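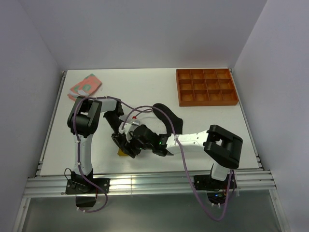
Blog > Sewing room > Small stuff

Tuesday already, 16/06/2026, and I have half an hour before the school run so this will be quick.

Fabric. Again. I said in March I would stop buying it and then Prelton had the remnant bin out by the door. Came home with more than 200 inches of odds and ends, mostly cotton. Salmon pink with mint green circles is the one I keep going back to. Too loud for curtains, fine for napkins. Or a drawstring bag for the clothespins, the old one is in shreds.

Cleared the table first thing. Everything off, wipe it down, then only put back what I'm using. I fold each piece and park it at the back left corner so the middle stays free for cutting and pinning. Works so much better than the heap on the chair – the heap always wins otherwise.

Plan is 4 napkins, hemmed narrow, mitered corners if I can rememeber how. I always get the first one wrong. Press before you cut, press again after, don't skip it like I did with the Menlow tea towels. Those are still crooked and I still use them.

Thread: have a pale green from Hourani that's close enough. Not perfect. Not driving to Lastville for a spool.

Leftover strips go in the jar for tying up tomatos. The jar is full. Starting a second jar.

Ok, shoes, keys, gone. Hems tonight if the kitchen gets done first.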